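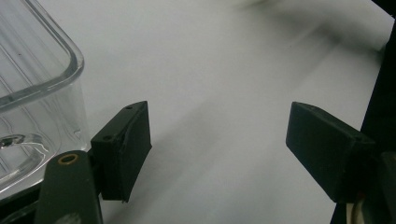

The Vullen Pantry Exchange is open to every household in the Vullen service area, and no proof of income is required to take part. Members bring dry goods they will not use and take home goods they will. Most questions we receive concern what may be brought and how it should be packed. A clear plastic container with a rounded rim, set on a plain white surface, is a fair guide to the kind of vessel we accept: the contents can be checked from the side without opening it. Colored or opaque tubs are accepted only for goods still sealed in their store packaging.

Pantry Exchange: Frequently Asked Questions
Last revised October 19, 2022

Joining

Who may become a member?
Any adult living in the service area may join on behalf of a household. One membership covers everyone at the address. Students in shared housing may hold separate memberships if they buy and store food separately.

Is there a fee?
There is no joining fee. A deposit of $8 is taken for the member card and is returned when the card is handed back in usable condition.

How do I apply?
Complete the form at the Stiltomier Street desk or request one by mail. Please bring one document showing your name and current address. A lease, a utility bill or a letter from a school is sufficient. Applications are normally decided the same day.

Can I join if I live outside the service area?
Not as a full member. You may attend as the guest of a member up to two times in a calendar year. Guests may bring goods but may not take shelf credit away with them.

Bringing goods

What may I bring?
We accept rice, dried beans, lentils, flour, oats, pasta, sugar, salt, tea, coffee and canned goods. Spices are accepted in their original jars. Baby formula is accepted only if the factory seal is unbroken and the date is legible.

What is not accepted?
Home-canned food, fresh meat, dairy products, alcohol, vitamins and medicines cannot be taken at the desk. Cans that are bulging, leaking or deeply dented along a seam will be declined. Pet food is handled separately and should be brought to the side entrance.

May I bring goods that I have moved into another container?
Yes, for whole grains, beans, pasta and sugar. The container must close firmly and must carry a label stating the contents, the date of repacking and the date printed on the original package. Flour and ground nuts must remain in their original packaging — this rule has no exceptions.

How should I label for allergens?
Write the allergen statement from the original package in full on your label. If the original package has been thrown away and you cannot recall the statement, please do not bring the item. Desk staff are not able to judge contents by appearance.

Will my container be returned to me?
Yes, if your card number is written on the base. Containers are emptied, washed and held on the return shelf for 42 days. After that they pass into the general supply and may be borrowed by any member.

What if an item is past its date?
Dry goods and canned goods may be accepted past a "best by" date if the package is sound. Items past a "use by" date are declined. The decision of the desk supervisor is final on the day.

Shelf credit

How is credit worked out?
Credit is given by weight and by category. The current table is posted at the desk and is available on request in large print, Arabic, French and Vietnamese. The Vietnamese edition was prepared by our Kiều Street branch, to which corrections should be sent.

Does credit expire?
Credit earned in one year may be carried into the next, until the end of June. Credit remaining after that date is placed in the household relief account.

What is the household relief account?
It is a pool of unused credit from which any member may draw during illness, loss of work or a similar difficulty. The account assisted 594 households in the last program year. Requests are made in private to Mr. Hicham Fahmy, Member Services, and no written explanation is needed.

May I give my credit to another member?
Yes. Both members must be present, or the giving member must sign a transfer slip in advance.

Visiting

Do I need an appointment?
Appointments are needed only for deliveries that cannot be carried in by one person. Please call the desk so that the loading door can be opened.

Is the building accessible?
The main entrance is level with the street and the desk has a lowered section. The upstairs meeting room is reached by stairs only. Members who cannot use the stairs may ask for any meeting to be held on the ground floor.

May someone else collect for me?
Yes. Send your card and a signed note naming the person. A standing authorization can be placed on your record if the same person will collect regularly.

Concerns and complaints

I received an item that was spoiled or wrongly labeled. What should I do?
Please stop using it, keep the container and the label, and contact the desk as soon as possible. Your credit will be restored. If anyone has become ill, seek medical advice first.

How do I make a complaint?
Write to Ms. or Mr. Supervisor, Pantry Exchange, at the Stiltomier Street desk. If you are not satisfied with the reply, you may ask for a review by the program director, Mr. Driss Benkirane — a review request should include a copy of the first reply.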